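The Woman Who Presses the Button

At the Aitken Theater in Belton, the best seat for hearing the actors is in the fourth row. Agata Melis never sits there. Her place is in a narrow booth behind the last row, between the lighting desk and a cupboard where the cleaning things are kept. From this place she sees the stage through a window that does not open, and she hears the play through one small speaker. In front of her is a laptop, a printed script with pencil marks in three colors, and a lamp turned so low that I could not read my own notes.

When the first actor opens his mouth, she presses the space bar. Above the stage a line of white text appears. She will press the same key until the end of the evening.

Melis makes surtitles, the translated text that is projected over or beside the stage when a play is done in a language the public does not speak. Opera houses have used them for decades. In spoken theater they are harder to do, and most people who depend on them could not tell you how they get there.

"In opera you have the music, and the music keeps its promise," she told me before the performance. "The singer can't come in four bars early. An actor can do anything he likes. He can wait. He can skip half a page and his colleague will save him, and the audience sees only a good scene. But I am sitting there with the half page."

The play that evening was a family drama in Filipino, brought to Belton as part of Fevis, the spring festival of visiting companies. The company has seven actors. The text is fast, with a long dinner in the second act where everybody talks over everybody. For this play Melis prepared 2185 titles.

She showed me how one of them is born. She doesn't speak Filipino, so she works from a full translation made by Kristine Dela Peña, and the two women speak on the phone almost every evening for some weeks. Dela Peña's translation is complete and, in the opinion of Melis, beautiful. It is also much too long. A spectator has to read the line, understand it and get the eyes back to the actor before the next line comes. Melis allows 35 characters on a line and no more than two lines at once. A rich sentence of the mother, with a proverb inside it and a small insult to the daughter-in-law, must go into this space.

"The first week I suffered very much," said Dela Peña. "I would read what Agata had made from my page and think, where is my proverb? Then I came to the theater and looked at the actress. The proverb was in her shoulder. She does this with the shoulder." She did it for me, and it was indeed a complete insult.

What to cut is the main question of the work. Names go early, because the public can see who is being spoken to. Repetitions go too, if the actor repeats with the same tone. Greetings often need no title at all. But a joke must stay, and it must stay in the right place. If the title shows the end of the joke before the actor arrives to it, the people who are reading laugh first and the actor is left standing in the noise with his mouth open. Every surtitler has done this at least once and remembers the date.

So Melis cuts a joke in two titles, sometimes in three. The last word gets its own title and she presses the key together with the breath of the actor. Not after the breath, she explained, since reading also takes a moment. In her script the breaths are marked in green. Red is for the places where an actor likes to change the text. Blue means a blank: the screen goes black and stays so, and the audience is permitted to only look.

She is proud of her blanks. In the last scene of the play there are nearly two minutes without any title, though the old father goes on speaking. It is a list of the people in his street when he was a child. The early version had every name in it. During rehearsals the director, Danilo Barredo, asked her what would happen if she showed the first three names and then stopped.

"I was afraid the public would think the machine was broken," Barredo said. "We tried it. In the beginning they look up, they look down, they look up again. Then they stop looking up. They listen to a man saying names. For me it is the only moment of the evening when my audience in Manila and my audience here are hearing the same play."

Not all directors are so interested. Melis has worked with companies that sent her the script two days before the opening and a different script on the day itself. Some set designers hang the screen so high that the first rows need to bend the neck like at an air show. Once she was given a white wall, and in the second act the wall was lit yellow and nobody could read anything. She is polite about this. She wishes only that the screen would be drawn in the first sketch of the set, as a door is drawn, or a table.

The money is also modest. A surtitler is usually paid one fee for preparing the text and another fee for each performance. The preparation takes by far the longest, and it is the part which theaters try to make smaller. When a production comes back after a year, with a new actor in an important role, the titles must be timed again almost from the beginning. Not every theater believes this.

I asked her if a computer could press the button. There are programs that listen to the stage and move the titles by themselves. Melis has tried one called Bramex, which she described as a very serious student. It followed the script correctly as long as the actors did the same. In the dinner scene, with five voices together, it stayed for a long time on a title about soup. She still uses it at home for preparing the first rough timing from a recording, and she says this saves her some evenings. For the performance she turns it off.

Elin Phillips, who runs the program of the Aitken, sees the question from the side of the box office. Over the whole festival, 4000 people came to plays in languages other than English. Before the theater bought a proper screen, she said, such evenings were for people who knew the language and their very patient husbands and wives. Now there are regular visitors who choose a play without checking where it comes from. She is planning a second screen, lower and on the side, for those who find the upper one tiring.

At the interval Melis did not leave the booth. She ate an apple and went through the second act with her finger, moving her lips. The actor who plays the younger son had a cold, and she had noticed that he was taking longer pauses - she was writing them in with the green pencil. This was performance 19 of the tour and the script was soft like cloth at the corners.

Then the house lights went down and the dinner began. I tried for some time to watch her hand and the stage together, but it is not possible. The hand moves very little. Plates were passed, the mother raised her shoulder, the last word of the joke came up in white letters, and three rows in front of us a man laughed exactly with the actor, at the same moment, as if he had known Filipino all his life.

When the applause started Melis put up a last title, with the names of the company. Her own was not on it. She closed the laptop and looked under the desk for her shoes.

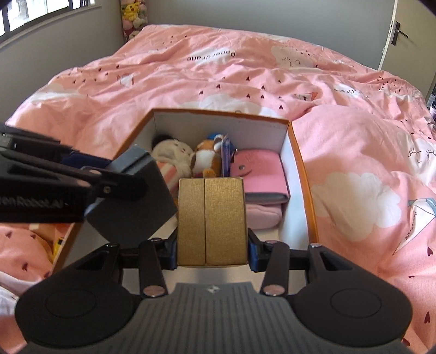 Jennylyn Manalastas writes: I took my mother-in-law to this play and for once I did not have to whisper in her ear the whole evening. I do speak the language, so I could compare, and I missed a few things in the dinner scene, mainly the way the aunt switches to English when she wants to sound rich. The titles could have put those words in italics. But the names at the end, left without translation, were right. My mother-in-law asked me in the car who all those people were, and I told her they were the neighbors.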